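Plumska D2: una célula de desmontaje para talleres que no quieren programar

El reacondicionamiento de ordenadores de sobremesa sigue siendo un trabajo manual. Los equipos llegan en lotes mezclados, con cajas de varias generaciones, tornillería distinta y algún componente ya retirado por el propietario anterior. La automatización clásica, pensada para series largas e idénticas, encaja mal en ese entorno. Plumska, fabricante de integración ligera, propone con la D2 una célula que se vende como kit y que el propio taller instala sobre un banco ranurado.

El paquete base incluye el soporte de brazo, una pinza eléctrica de dos dedos, un módulo de cámara para la muñeca, las placas de utillaje y la licencia de software por un año. El brazo no está incluido. La empresa publica una lista de modelos compatibles y entrega la brida correspondiente. El precio del kit es de 1.590 euros, sin impuestos ni transporte. La ampliación de software para trabajar con dos brazos se factura aparte.

La prueba se realizó en Valia, un taller de recuperación de equipos informáticos, durante el mes de enero. El montaje mecánico llevó una mañana. La calibración entre cámara y pinza se completó al segundo intento; el primero falló por reflejos en el banco, un problema que el manual menciona en un anexo y que debería figurar en la primera página.

El procedimiento de trabajo parte de una caja ya abierta y tumbada, con el interior hacia arriba. El operario selecciona una plantilla, confirma la posición de la caja en pantalla y lanza la secuencia. El brazo se aproxima en vertical, toma una imagen a corta distancia, corrige el desfase y ejecuta la operación. La versión probada contempla 14 operaciones, entre ellas la extracción de módulos de memoria, la retirada de tarjetas de expansión y la liberación de pestillos de plástico.
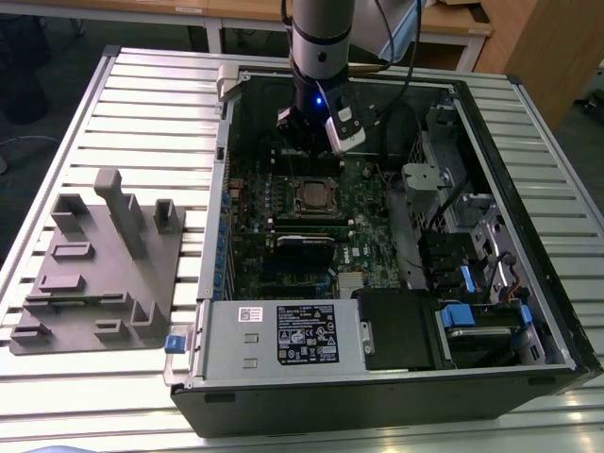
La aproximación vertical tiene una consecuencia práctica: las zonas pegadas a las paredes de la caja resultan más difíciles que el centro de la placa base. Junto a las jaulas de discos, la pinza dispone de poco margen lateral y el software reduce la velocidad de forma automática. Los mazos de cables sueltos son el otro punto débil. Si un cable cruza la trayectoria, el sistema se detiene y solicita intervención, una política conservadora que alarga el ciclo pero evita tirones sobre los conectores.

«Prefiero que pare», explica Silvana Queiroz, responsable técnica del taller. «Un conector arrancado convierte una placa vendible en chatarra. Lo que pido es que el aviso indique qué cable le molesta, y ahora mismo solo muestra un código.»

Las placas de utillaje merecen mención aparte. Plumska entrega los archivos de diseño para imprimirlas en 3D y permite modificarlos. En Valia se reimprimió un soporte con las paredes más altas, sin necesidad de recalibrar la célula. La fijación al banco, en cambio, es mejorable: los tornillos suministrados tienen una longitud única y quedan cortos en perfiles gruesos.

Crear una plantilla nueva exige 5 ciclos guiados a mano sobre el mismo modelo de caja. El asistente es claro, aunque no permite copiar pasos de una plantilla existente. Berkden, con un producto comparable, resuelve este punto mejor, a cambio de un utillaje cerrado. Quintana ofrece un servicio de alquiler con técnico incluido, más adecuado para campañas puntuales.

La documentación está disponible en castellano y en inglés. El registro de operaciones se exporta en CSV, con hora de inicio, resultado y código de parada. No hay conexión directa con programas de inventario; Plumska la anuncia para la próxima versión, sin fecha.

Plumska D2
Precio: 1.590 euros (brazo no incluido)
Operaciones disponibles: 14
Ciclos guiados por plantilla: 5
A favor: utillaje modificable, paradas seguras, instalación sencilla
En contra: avisos poco descriptivos, sensibilidad a reflejos, tornillería de una sola medida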